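We use cookies to remember which bits of the site you've already seen. Accept all / Manage preferences

Merneo Shared Cars: your questions, answered as best we can

Is there really no driver?

In the Cordeiro zone, correct. The car drives itself between six in the morning and midnight. Outside those hours it sits in the Bivard depot being charged, washed and prodded. In the Trilidov zone there is still a person in the front seat, who would prefer you didn't ask what they're for.

How many cars do you run?

We have 23. We would like more, and so would everyone who has tried to book one in the rain.

Why does my car keep going off for servicing?

Every car comes in after 1,000 miles, whether or not it feels poorly. We check brakes, tyres, steering and door seals, and clean every sensor by hand. A human driver notices a funny noise and turns the radio up. Our cars have no such instinct, so we look early and often.
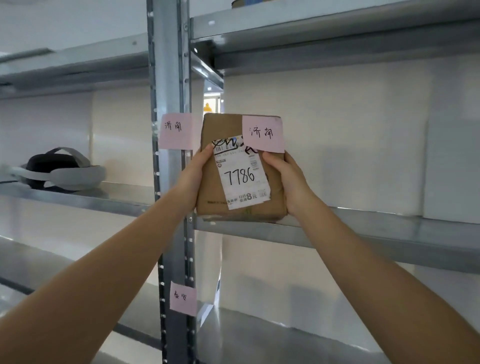 Most visits are over in 2 hours. If a part is needed it takes longer, and the app will offer you another car. It may be a less glamorous one. They are all the same model, but some have had more crisps in them.

What does a trip cost?

There's a starting charge and then a rate per mile, both shown before you confirm. The price doesn't change if the car takes the long way round, which it will, because it dislikes the double roundabout by the station. We dislike it too.

I left something in the car. What now?

Go to Past Trips, choose the journey and tap "Lost something". Last year we logged 246 items, nearly all of them single gloves or umbrellas. We keep things until the end of the following month, so an umbrella left in October is yours to reclaim until the last day of November. You can collect from the depot desk between eight and four — bring some proof that you are you. We can post small items if you pay the postage. 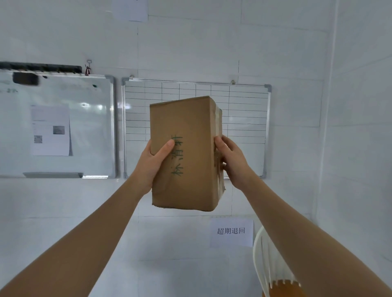
Food is not kept. Please don't write to us about the trifle.

Can I bring my dog?

Yes, on a blanket or in a carrier. The cabin camera checks that the seats are clear at the end of a trip, and it has been known to report a sleeping whippet as a coat.

What if the car stops and won't go?

Stay in it, belt on, and press the blue button. You'll get a person, usually within a minute. Américo Calado, who runs our control room, asks us to add that shouting at the dashboard does not reach him.

Who is to blame if there's a bump?

We are, unless you caused it by opening a door into something. Passengers are covered for the whole of the trip.

Can I tip?

No, but you can take your rubbish with you — the cleaners regard this as a tip.

Get service news by email once a month. Enter your address to sign up. You can unsubscribe at any time.

Comments (4)

pellwood: Still doesn't say why the pick-up point is always on the other side of the road from my house.

Jan T: @pellwood it can't turn right out of your end. Same here. I've stopped taking it personally

mrs_oakes: The trifle was in a sealed dish and I would still like the dish.

Merneo Support: Hello mrs_oakes, the dish is at the depot desk. It has been washed.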